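Galería: el local nuevo, mueble a mueble

¡Por fin tenemos fotos! Llevábamos desde noviembre prometiendo enseñar el local y entre unas cosas y otras (la pintura, los enchufes, una mesa Skavby que llegó con las patas de otra) se nos ha ido echando el tiempo encima. Empezamos por la planta de abajo, que es donde pasamos casi todo el día, y vamos subiendo fotos según queda cada rincón a nuestro gusto.

Para quien no nos siga desde el principio: antes estábamos en el bajo de la calle Trultari, unos 57 metros cuadrados con una sola ventana que daba al patio. Allí los abrigos vivían en los respaldos de las sillas, y en invierno no había manera de sentarse sin aplastar la bufanda de alguien.

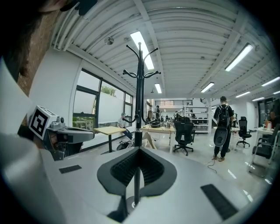

Los percheros de pie nos tenían obsesionados desde antes de la mudanza. Miramos el modelo Bellow, miramos el Fehr, volvimos al Bellow, y hubo hasta una votación que terminó en empate (la repetimos después de comer, con mejor humor). Queríamos algo esbelto, que no pareciera un mueble de sala de espera, y el negro nos encanta: contra el techo blanco se recortan de maravilla los ganchos curvos de arriba, que se abren como ramas. Además lleva otros más abajo, casi a la altura de las mesas, comodísimos para bolsos y paraguas. ¡Nueve abrigos colgados el primer día de lluvia y ni se inmutó!

Las mesas de madera clara fueron el otro gran capricho. Entre todas salieron por 900 euros, y cada vez que entra el sol por la mañana damos el gasto por buenísimo. Las sillas negras de malla venían ya con nosotros, y con un repaso a las ruedas se deslizan como nuevas.

Y el verde de fuera, claro. Venimos de mirar una pared de patio durante años, así que tener hojas al otro lado del cristal nos parece todavía un lujo. Hay quien ha cambiado de sitio ya tres veces buscando la mejor vista.

Próxima tanda: la cocina, con sus azulejos y la cafetera, y la planta de arriba en cuanto vaciemos las últimas cajas. Si tenéis trucos para que un perchero cargado no se venza hacia un lado, los comentarios están abiertos.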